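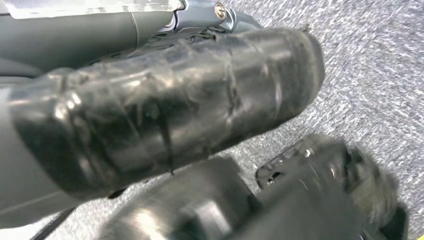 Grey speckled carpet in the workroom: clean it again or replace it?

Kurkside Home and Workroom Forum > Floors

marelle_k
Posted Tuesday, August 3, 2021

Hello to everyone. I have been reading in this forum for a long time but it is my first question, so please forgive me if it belongs to another section.

We have a workroom of 23 square meters with grey speckled carpet on the whole floor. It was there when we took over the room. I do not dislike the color. Grey with speckles is very forgiving with dust and small threads, and people who come in do not comment on it. My problem is the walking path from the door to the long table. To my eyes it has become flatter and a little darker than the rest, and vacuuming does not change this.

I had it cleaned in July by a man with a rented machine. For two weeks I was happy. Then the path came back, in the same place and with the same shape. I also asked for an offer from Limsakul, the carpet shop behind the station, and they want 2786 for taking out the old one and putting down a new one, in almost the same grey. My limit was 2000.

So my question is: should I clean one more time and do it better, or should I save the money for the new carpet? I would be thankful for opinions from people who had the same decision.

tobbe_floors
Posted one hour later

When the path comes back in the same shape after two weeks, it is usually old soap. The man used too much shampoo and did not rinse. What stays in the fibers is sticky and takes the dirt from every shoe. I have seen this in many offices.

Do it one more time but only with warm water, no product at all. Go slowly and pull out as much water as the machine can. You will see foam in the tank although you did not put any soap in. Repeat until the foam stops coming.

For the flat part there is no cure with water. If the pile is crushed, it is crushed. You can brush it up with a stiff brush while it is damp and it will look better for some time.

lenuta77
Posted the same evening

I disagree with the water. In our sewing room we did exactly this and the floor needed four days to dry, and after it there was a smell that I can still remember. Nobody could work there. If your carpet is glued directly on the concrete, please be careful with so much wet.

I would ask first: is it one big piece or is it tiles? With speckled grey it is often very hard to see the joints. If it is tiles, the question is much easier, because you change only the tiles in the path and put the tired ones under a cabinet.

marelle_k
Posted the next morning

Thank you both. Lenuta, you were right to ask. I went on my knees with a lamp this morning and it is tiles! In all this time I did not see it. The joints are so tight that I found the first one only with my fingernail, beside the radiator. I feel a little stupid, but also happy.

Now I have new questions. How do I get one tile up without breaking the corners? And will the new ones match? The shop says that the same grey is still made, but "the same" can mean many things.

tobbe_floors
Posted the next morning

Then I take back half of what I wrote. Tiles change the situation.

To lift the first one, use a wide filling knife and work along one side, a bit at a time. Do not pull at a corner. When the first is out, you can get your fingers under the others. Look at the back of the tile, there should be an arrow. Lay every tile with the arrow in the direction that it had before, or it will look like another color even if it is from the same box.

If the glue is the tacky kind, you can put the tile back on it. If it has become hard and yellow, scrape it away and put on a thin layer of Skoltik. I use the one in the white bucket. Wait until it is clear before you lay the tile.

Binta Afolabi
Posted the next day

I would like to say something about the matching, as I did this two years ago in a room for music lessons.

Do not put new tiles in the path. The new ones are brighter, and you will get a clean stripe where you had a dark stripe before, and the clean stripe is worse. Take instead the old tiles from a place where people do not walk – under the shelves, behind the door – and put these in the path. They have the same age and they had the same sun. The new tiles go under the shelves where it does not matter.

It is more work, because you must move the furniture. I moved mine with a neighbor on a Sunday, and we were finished before it got dark.

lenuta77
Posted the next day

Very good advice from Binta. I would add: write a number on the back of each tile with chalk when you take it out, and make a small drawing. We did not do this.

grisha_planks
Posted the next day

Am I the only one who would throw out all of it? A carpet in a workroom is a sponge. Every screw and every pin that falls on a speckled floor is lost, and you find it later with your foot. I put vinyl planks in my room, for a bit under 3000, and I sweep it in five minutes. It was the best money I spent there.

marelle_k
Posted two days later

Grisha, I understand you, and about the pins I must agree. But the room under us is an office, and they hear every chair. With the carpet we have peace with them. Also my knees are not so young, and I sometimes work on the floor.

tobbe_floors
Posted two days later

For pins and screws, a flat magnet on a stick before you vacuum. Your vacuum will thank you too.

I also had planks and went back to carpet in one room because of the noise. It depends on the building. I would not say that one is right.

grisha_planks
Posted two days later

There is a good underlay for noise. But fine, if you sit on the floor then I give up.

marelle_k
Posted the following week

A report, as promised to Binta in a message. I moved the two shelves and exchanged the tiles in the path with the ones from behind. Two corners broke because I was impatient at the beginning. The arrows were there, very faint. The path is not completely gone – in the evening, with the light from the side, I can still find it. From the door I do not see it, and for me this is enough.

From Limsakul I bought one box of new tiles for under the shelves. They are a little more blue than the old ones, so I am glad they stay hidden.

One more thing I want to ask. There is a spray called Grurach which should protect the carpet from new dirt. Has anyone tried it on speckled tiles?

lenuta77
Posted the following week

I tried it on a stair runner. I could not see a difference, and it smelled of oranges for a week. Buy a good mat for the door.

Binta Afolabi
Posted the following week

I also vote for the mat, a long one, so that each foot comes on it two times. And keep the rest of the box somewhere dry. I gave mine away and I regret it now.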